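About Pumphrey

Pumphrey is a small research group that studies how robots learn to handle objects from recordings of people doing the same work. We build hand-held grippers, collect demonstrations with them, train policies on the recordings, and publish what we find. The group was started by Octavio Palma, who still runs it, and we are supported by Gulleck, which makes packing equipment, and by our own contract work.

What we work on

A robot arm can be taught by steering it through a task many times over. The method is reliable, but it is slow, and it ties the data to one arm in one room. We use a hand-held gripper in place of the arm. A person holds it, does the task at normal speed, and the camera on the gripper records the view that a robot with the same gripper would have. The path of the hand is worked out afterward from the video and the motion sensor.

Our main question is how much variety a set of demonstrations needs before a policy trained on it will work somewhere it has never been. We care less about the total number of recordings. Most of our projects come back to this in one way or another.

The Jemell study

Our longest project so far is the Jemell study, which we finished in December. We took one task, picking a small part out of a bin and placing it in a tray, and recorded it in 20 different layouts. Each layout changed the bin, the table height, the lighting or the direction the person stood in. We then trained the same model on different slices of the data and tested it on 11 layouts that were held back.

With all 20 layouts in the training set, the policy placed the part correctly in 95 percent of trials on the test layouts. When we kept the number of recordings the same but drew them all from a single layout, it managed 25 percent. Adding more recordings from that one layout made very little difference. Changing the table height helped more than changing the lighting, and we did not expect that.

There are limits. The parts were rigid and fairly light. We used one gripper design on the robot and in the hand, so the result says nothing about moving between different grippers. The failures we did see were mostly bad grasps near the wall of the bin, where the fingers hide the part from the camera.

How we collect data

Recording is done on an open floor with desks, shelving and work surfaces all in the same space. We leave the background as it is. People walk past, chairs get moved, and the overhead lights show up in the upper part of the view. A policy trained only on clean backgrounds tends to fail when someone steps into sight, so we would like that variety in the set from the start.

Each session begins with a calibration pass. Recordings are checked the same day, and any in which tracking is lost are thrown out. Faces are blurred into blocks before a recording goes to anyone who labels or trains on it.

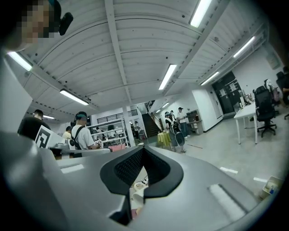
Software and data

Our processing tools are called Fluven. They line up video with motion data, flag tracking errors, and write out training files. We use Fluven for all our own work and share it with research partners on request. The Jemell recordings are available to universities under a simple data agreement. Contract recordings belong to the client and are not shared.

Working with us

We take on a small number of outside projects each year, usually with companies that have one handling task they want studied before they buy equipment. We also host graduate students who want to run their own collection. Write to the office with a short description of the task, the objects involved, and what you would count as success. Octavio reads these himself and will answer either way.

Page last updated Thursday, February 19, 2026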